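About Divstead Wardrobe Care

Divstead looks after clothes for people who have more of them than they have room or time for. We sort, fold, hang, pack and store. Azucena Zepeda and Teodoro Galindo started the business in November, in a back room on Quezada Street, with one table and a rail. We now have 18 staff and work from the old Junon warehouse in Stunholm.

Most of our customers come to us twice a year, when winter clothes go away and summer ones come out. Others are moving house, or clearing a relative's home.
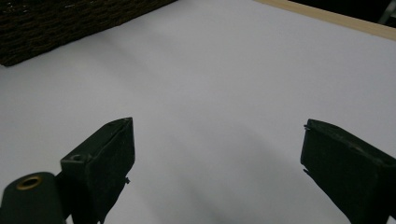

2 min read

How we work

Everything starts on a white surface. Marks, loose threads and missing buttons show up better against white, and we would sooner find them before a garment is packed than after. Each piece is checked front and back, then the inside seams. If it needs a repair we ring you first.

Knitwear is folded and never hung. Shirts, dresses and jackets go on hangers. Trousers can be done either way - tell us which you like when you book.

Hangers

We use plain plastic hangers for everyday clothes. Wire ones that arrive with your clothes are taken off and recycled, unless you ask for them back. Coats go on wider hangers, which we charge for at 95p each. You keep them. 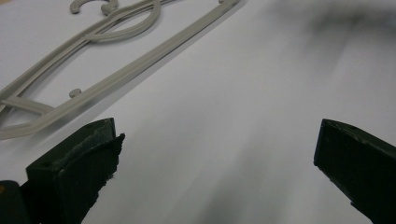 Light grey plastic hanger, for everyday clothes

Storage

The store has 357 bays, each with a rail and a shelf. The shortest booking is 6 months. You can have single items sent out during that time, and we ask for two working days' notice. We do not store fur or anything damp.

The sorting room

Azucena runs the sorting room and Teodoro runs the store and the vans. Tables are cleared and wiped between customers so that one household's things do not get mixed with another's. Small items such as belts and scarves are listed on the same sheet as the clothes, and a copy goes home with you.
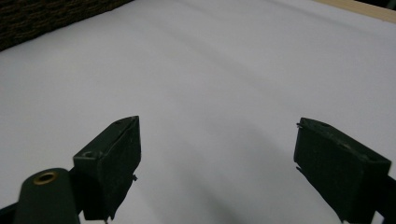
White work surface, Stunholm

Visits are by appointment, mornings only. The entrance is at the side of the building - please ring the lower bell.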